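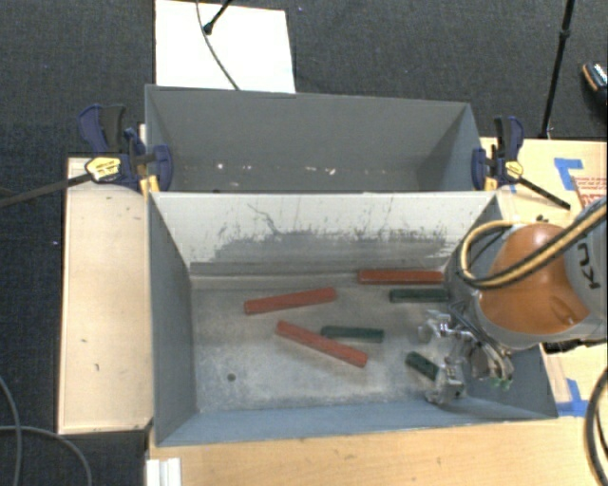 Red and green blocks in the front bin, with the second bin behind.

Newsletter > Workshop notes > Storage and handling

Filed under: Bins, trays and benches

Metal bins: care of worn floors and walls

February 22, 2018

Skirell has revised its care notes for the open grey metal bins used for sorting blocks. The changes deal with surface wear, drain holes and the order in which a bin is cleared.

Bare metal floors go mottled with use. Scuffs and dark blotches are treated as cosmetic and need no entry in the log. A scratch on a wall is logged only if a fingernail catches in it. Where a pale surface has worn back to darker metal with a ragged boundary, wipe the area with a dry cloth and leave it alone — touch-up paint flakes and ends up on the blocks.

Small holes in the floor are to be kept open. Do not tape over them. Grit collects at the edge of the hole and should be brushed out toward the middle of the bin, then lifted with a damp rag.

Blocks are stored by colour at the end of a session, the long red ones in one tray and the green in another. During sorting they may lie at any angle, including side by side or against the rear wall. Liesbeth Cuypers asks that they not be squared up by hand beforehand, as a tidy row is a poor test of a sorting method.

Chips and specks on the inside of a bin that looks empty should be checked before it is refilled. Loose material is swept out; marks in the surface stay as they are.

Bins due for replacement will be exchanged in May. Dirceu Trindade is keeping the list and needs the bin label, the bench and a short note on the fault. Allow 24 hours for a reply. Two spare bins are held at the Brornisia store for urgent swaps.

Contact the newsletter desk | © 2018 Skirell | Back to top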